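Setting Up a Prompt Book for a Small Stage Production

A prompt book is the working copy of the script used to run a show. It holds the text, the blocking, and every light, sound and entrance cue. The method below is the one used for Feltetti, a two-act play with songs, 60 pages in typescript and 26 lighting cues. It works for most scripts under two hours.

Materials

Three-ring binder, 2-inch spine
Single-sided copy of the script
Blank paper, same page count as the script
Tab dividers
Pencils and a good eraser
Small sticky flags in three colors

Do not use pen before the final dress rehearsal. Cues move.

Step 1. Lay out the pages

Copy the script single-sided, reduced enough to leave a margin of two inches on the outer edge. Place a blank sheet opposite each script page. The script goes on the right and the blank on the left. Left-handed stage managers may want to reverse this.

Number the blank sheets to match. If page 22 is later replaced by two new pages, label them 22 and 22A and leave the rest alone.

Step 2. Record the blocking

Draw a small ground plan at the top of each blank sheet. Below it, write the moves as a numbered list and put the same number in the script above the word where the move begins. Use standard abbreviations: X for cross, DS for downstage, US for upstage, L and R from the actor's point of view.

Furniture and dressing are entered on the same sheet. For a bedroom set, note which way any throw or blanket lies at the top of the scene, so the crew can reset it during the change. 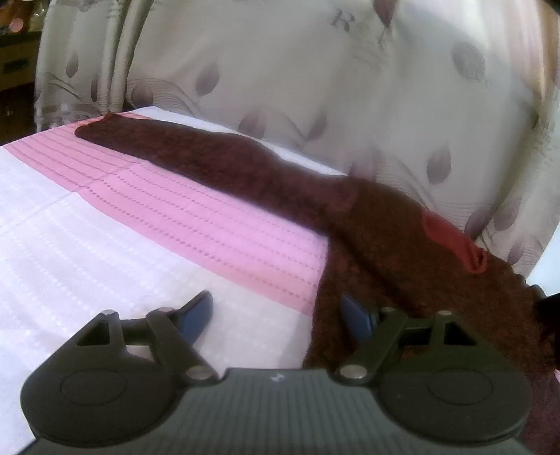 Brown cloth laid lengthwise on a bed, with a leaf-patterned curtain behind.

Step 3. Enter the cues

Write cues in the outer margin. Each needs a warning, a standby and a go. Place the warning one page ahead and the standby half a page ahead. Draw a ruled line from the go to the exact word or action that triggers it.

Flag colors used for Feltetti: yellow for lights, blue for sound, red for the fly rail. Number sound cues with letters to keep them apart from lights over the headset.

Step 4. Check at the paper tech

Go through the book with the director and designers before anyone is on stage. Gert Buthelezi, who lit the production, read each cue aloud while the book was corrected. Allow one evening.

Step 5. Make a backup

Scan the finished book after the last dress rehearsal and print one copy. Keep it in the booth, away from the original.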